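Uren Lane Closures and Public Meetings: Frequently Asked Questions

Updated November 2019

These are the questions the town clerk's office hears most often about the closing of Uren Lane and the council's vote on the Esteves parcel. The Open Meetings page has the full agendas and minutes.

Why is part of Uren Lane closed?

The council approved a temporary closure between Giltano Street and the old water district yard so that the storm drain can be replaced. The closure applies to through traffic. Residents, deliveries and emergency vehicles may still use the lane at any time. 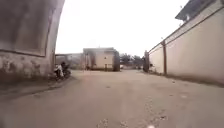
Was there a public hearing before the vote?

Yes. Notice was posted at town hall and on the town website 11 days before the hearing. Some residents have said that mailed notices came late or not at all. State law did not require a mailing for a temporary closure, but the council has asked staff to send one for any closure longer than 2 weeks.

Can the council make the closure permanent?

Not under the current resolution. A permanent closure means vacating the public right-of-way, and that takes a separate ordinance, two readings and its own hearing. No such ordinance has been filed. If one is filed, owners of property along the lane must be notified by certified mail.

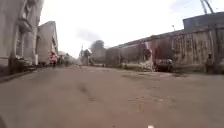
Anyone who objects to a vacation may do so in writing or in person. Written objections become part of the record and carry the same weight as spoken ones. They must reach the clerk before the hearing is closed.

Who is paying for the work?

The drain is paid for out of the stormwater fund. Resurfacing comes from the street budget. Vodent, the contractor, was the lower of the two bidders, and both bids are on file with the clerk.

How do I speak at a council meeting?

Fill out a card at the door and hand it to the clerk before the item is called. Each speaker has three minutes. You do not have to live in town to speak, and you do not have to give your street address out loud.
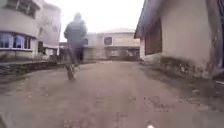
Answers prepared by the Town Clerk
Clerk of Council and Public Records Officer

How do I get copies of the contract?

Send a public records request by email or bring it to the counter. Most requests are answered within 9 business days. The first 50 pages are free, and after that there is a charge per page. Electronic copies are free if the record already exists in that form.

What is happening with the Esteves parcel?

The town has an option to buy it and has not used it. The council put the item off in order to get a second appraisal.
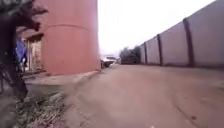
The option runs through the end of December. If the council does nothing by then, it expires and the owner may sell to anyone. Closed sessions may be held to talk about price, but any vote to buy has to be taken in open session.

I missed the last meeting. Is there a recording?

Audio is posted the day after each meeting. Minutes are posted once the council has approved them, usually at the next regular meeting.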